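Vundero Research Forum
Manipulation Methods > Evaluation and Reporting
Thread: Partial-credit scoring for the two-arm breakfast task

rverschueren
Posted 9 Jun 2021
Colleagues are invited to comment on the scoring method our group intends to use in the July report. The task involves two arms, a toaster, a tray and a bowl. Until now we have recorded each trial as a success or a failure. Under the proposed method, each trial is divided into 4 stages (approach, grasp, transfer, release), and a policy receives credit for every stage it completes in order.

We ran 100 trials with the Prorkex policy. Under the old scoring, the policy and our baseline could not be told apart. Under staged scoring, the policy is clearly ahead, and most of the difference lies in the grasp stage. We consider this a useful result and would like to report it as the main finding.

Riet Verschueren

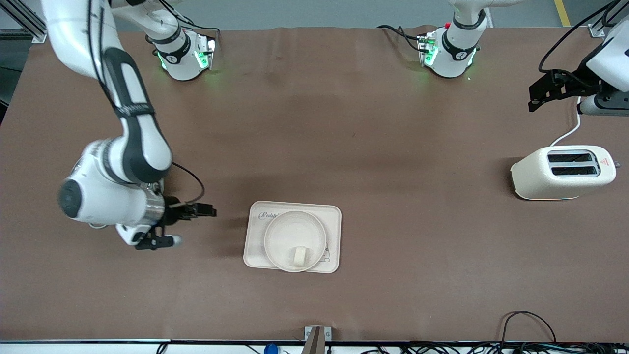 Does staged scoring require a human to judge each trial?
A human reviewer marks the stages from the recorded video, and a second reviewer marks the same trial without seeing the first set of marks. Where the two differ, the lower score is kept.

weseck_lab
I must register an objection to the main finding. A policy that grasps well and then drops the item during transfer has not done the task. Staged credit is suitable for diagnosis. As a headline figure it will be read as a success rate, whatever the caption says. Please report full-task success first and place the stage table after it.

avanacker
I agree with weseck_lab on the order of reporting, but not on the value of the measure. With a binary score, some 50 trials per policy are lost to us as information, as they all end in the same column. The stage table shows where the next month of work should go.

My concern is a different one. Were the start positions of the bowl and the tray the same for the policy and the baseline? If they were drawn separately, the difference in the grasp stage may come from the draw.

Annelies Van Acker

rverschueren
The start positions were drawn once and used for both. The list will be attached to the report. The order of the trials was mixed so that neither method was always run at the end of the day.

On the order of reporting, I accept the point in part. Full-task success will appear in the same table as the stage scores, in the first column. I do not accept that it should be the only figure in the summary.

weseck_lab
That is an improvement. I remain opposed to the summary as drafted. The Willems protocol, which our own group follows, does not permit partial scores in a summary, and I see no reason to treat this task differently.

avanacker
The Willems protocol was written for single-arm pick and place. It has no rule for a handover or for two arms sharing one work area. May I also ask how a retry is scored? If the gripper closes, misses and closes again, does the grasp stage count?

rverschueren
It counts if the item is held within 3 attempts. The number of attempts is recorded beside the score. I will add this to the method section and post the revised draft in this thread.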